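4.2 The Zillent gripper kit as delivered

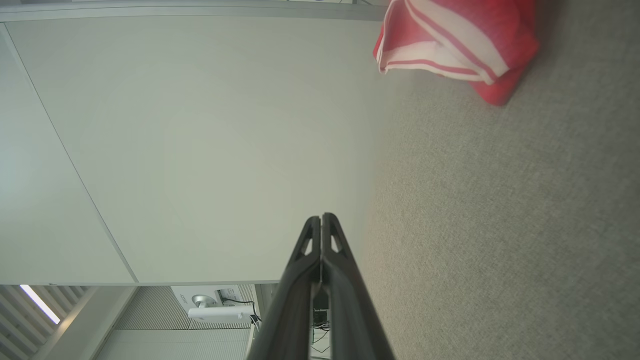
The kit was bought at list price, 2,690 dollars, from the reseller Furmont, and no part of it was lent or discounted. The product sheet makes three claims that matter to us: that the kit can be set up by one person in 30 minutes, that the wrist camera needs no calibration by the user, and that the supplied grasping software handles "everyday soft goods" without training. We tested each claim at our Vultthorpe site and found support for only the first.

Figure 3. View from the wrist camera with the two fingers closed. A folded red and white cloth lies on the carpet at upper right.

The second claim depends on what is meant by calibration. The software does start without it. However, the fingertips take up part of every view, and the vendor's mask for hiding them from the grasp planner is a fixed shape. When we changed the finger opening, the mask stayed where it was. The manual does not mention this, and Furmont's support desk sent us back to the manual.

The third claim is the weakest. Over 80 attempts on folded cloth, the planner proposed a usable grasp in 15. We did not tune any settings, as the sheet says none need tuning. Pattinasarany, the open planner used in Section 3, was run on the same recorded views and did better on thin folds, though it was slower and failed on some views that Zillent handled.

We also question the demonstration videos on the product page. They show cloth on plain tabletops only, and the release notes of 25 July 2019 list no test conditions at all. A buyer cannot tell from this material how the kit will behave on a textured floor.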